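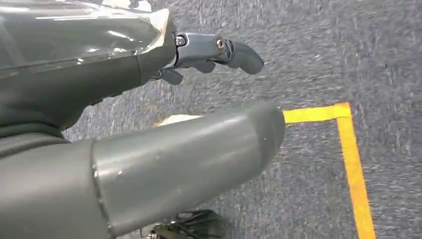 Do you need to take the license plate frame off its shelf before you wipe the shelf down? Lift it off, wipe underneath, and set it back flat, because grit collects under the edges and scratches the paint.

Hello all,

I had three messages asking that same thing after my last post, so it gets to go first! The rest of this is my reply to Despina, whose note is quoted below. I'm so pleased somebody else cares about parts shelving as much as I do.

On 22/12/2019 Despina Karagiannis wrote:

> Caoimhe, I read your piece on the Purnness garage shelves twice. We have two metal units at the Foddale workshop and everything on them slides into everything else. Plate frames, trim clips, bags of screws, the lot. Fiachra wants bins for all of it. I would like the flat things to stay flat and in sight, so a person can walk up and take one. Do you stack your plate frames? Do you line the shelves? And how do you keep the small hardware with the frame it belongs to? We lost a whole bag of plate screws in January and found it inside a hubcap.
>
> Despina

The hubcap! I laughed, and then I went and looked in ours.

Despina, I am with you on flat and in sight. Bins are wonderful for clips and bulbs, but a plate frame in a deep bin ends up under six other things and comes out bowed. The molded plastic ones are light and springy, and they'll take a bend if they spend a winter leaning at an angle with a jack handle on top. Lay them down and they stay straight for years. 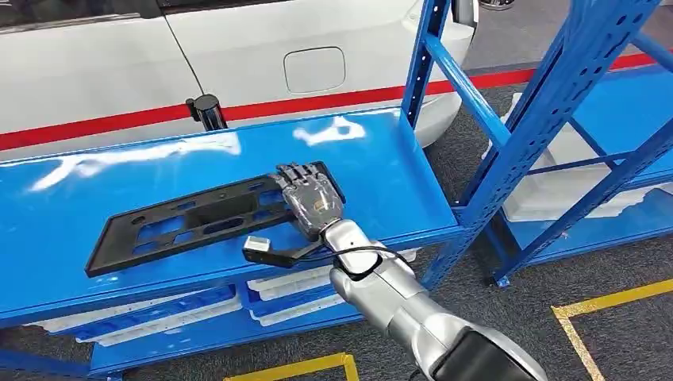
**Shelving / flat parts**

A black frame on a blue shelf is about as easy to spot as anything in a garage. I love a strong color for this job. The one here has rows of cut-outs through the face, so the blue shows right through it, and small mounting holes near one end. Those little holes are the first thing I check on a used frame. Run a fingertip round each one and feel for a crack. If you find one, put the frame in the scrap box now, while you're thinking of it, or you'll be checking it again next year.

Now your questions, out of order.

*Stacking.* Yes, but only the same pattern on the same pattern, and I stop at four. Mixed patterns catch in each other's openings and you pull up the whole pile when you want one.

*Lining.* I went back and forth on this. We tried a ribbed rubber mat and it held dust in every groove. Bare painted steel with a raised front lip does very nicely for frames. The lip stops the slow creep toward the edge, and you can wipe the top in one pass. I use a damp cloth and a drop of Clenine, then a dry cloth. If your paint is glossy, go easy on anything gritty.

*Small hardware.* Thread the screws and washers on a twist of wire and hang it through one of the frame's openings. Ailbhe Gallagher showed me that and I've been converting people ever since. The set travels with the frame, and you can see at a glance if it's short.

*Slotted uprights.* You didn't ask, but please use the slots! If your posts have them all the way up, you can drop a shelf closer to the one below it and have a shallow bay just for flat parts. Check how your own shelf supports fit before you start, and do it with the unit empty. Ours took an evening, most of which went on deciding where the wiper blades should live.

Diarmuid Moriarty has gone further and labeled every bay. He's up to 96 labels — he is very proud — and I must say I can now find a Duggan trim clip in his garage faster than in my own.

If anyone has a good way of storing the metal frames without them ringing like a bell every time the door shuts, I would dearly like to hear it. Felt pads fell off ours inside a month.

Despina, do send word of how the Foddale units come out, and tell Fiachra he can keep his bins for the clips.

Caoimhe Mac an tSaoi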